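Dollari Writers' Board > Getting started in journalism

Topic: Misspelled the editor's name in my pitch. Write again or stay quiet?

chibu_nwosu
Posted 5/4/26

Good evening to all. I am a freelance reporter, in my second year. Last week I sent a pitch to the features desk of Troreck, a business magazine I have admired since school. The editor is Jacqueline Brunet. I wrote "Dear Ms Burnet". I saw it only when I opened my sent folder.

The pitch is a profile of the woman who started Onuoha, a small shipping firm. I worked on it for many evenings, and she has already agreed to speak with me. Should I send a correction, or will it make the mistake bigger?

My text of the pitch is 380 words. They ask for 400 at most.
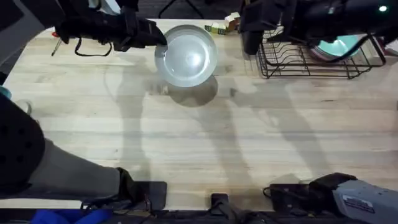 Re: Misspelled the editor's name
revathi_v

Send one line. "I apologise for the wrong spelling of your name in my message." Then stop. Please do not explain that you were tired or that your telephone changed it. I read pitches for three years at a trade weekly and a short apology never hurt anybody.

Re: Misspelled the editor's name
petro_lyt

I do not agree with Revathi. An editor with 200 messages waiting does not want one more which contains no story. If she likes the idea she will answer, and you will spell her name well in the reply.

There is also the question of the subject line. What did you put there? In my experience this decides more than the greeting.

Re: Misspelled the editor's name
chibu_nwosu

Subject line was "Pitch: the founder of Onuoha and her first ship". I was quite content with it.

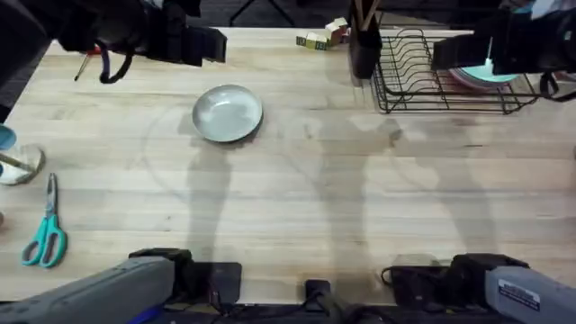 3 min read

Re: Misspelled the editor's name
lahcen_l

Petro, for a news desk you are right. But this is a profile, and in a profile the editor must trust you with names. I would want to know that the writer noticed the error himself.

I once wrote the wrong first name of a bank director in a piece of 3000 words, eleven times. The sub-editor at Zivodine caught it. She still gave me work in September, after I telephoned her and said it was my fault.

Re: Misspelled the editor's name
petro_lyt

Eleven times is another matter, Lahcen! That was in the article. A greeting is a greeting. I keep my opinion, but I accept that one line is not a crime.

Re: Misspelled the editor's name
revathi_v

Chibuzor, if you write, do it in the same email thread so that she has the pitch under her eyes. And check the name of the founder too, in every place.

Re: Misspelled the editor's name
chibu_nwosu

Thank you all. I have sent the one line, in the same thread. I read it aloud before sending, and then I asked my brother to read it also. The founder's name is correct everywhere, but I had written "shiping" in the second paragraph. I did not mention this one to Ms Brunet.

Re: Misspelled the editor's name
petro_lyt

Good. Leave that one alone, and give her two weeks before you ask again.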